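Category: Event Help > Tickets & RSVPs > Resolved

Spring Social at Wivent Hall: guests marked "declined" after paying

The ticket page for the March social was set to 584 places. Guests who paid through the Titunel form got a receipt, but the host's list showed them as declined. The host reported it after 20 guests wrote in asking if they still had a seat. 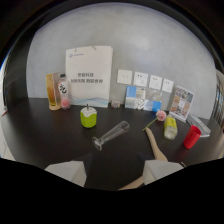 Posted by Hendel Events Support | 2019-08-16
Print | E-mail this page

Step 1. Checked the payments. All had cleared.

Step 2. Sent a test RSVP with a plus-one. Status went to declined after nearly 5 minutes.

Step 3. Sent a test RSVP without a plus-one. Status stayed at confirmed.

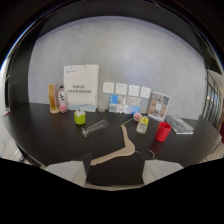 The plus-one field was the cause. The Yau guest list add-on reads a blank plus-one name as a "no" for the whole party. We made the name required and ran the sync 2 more times. Both runs came back clean.

Hosts with older events need to open Guest Settings, tick "Name required" and save. Door lists printed before the change should be printed again.

Status: closed. Reply to this ticket to reopen it.

We use cookies to keep you signed in. Accept | Cookie settings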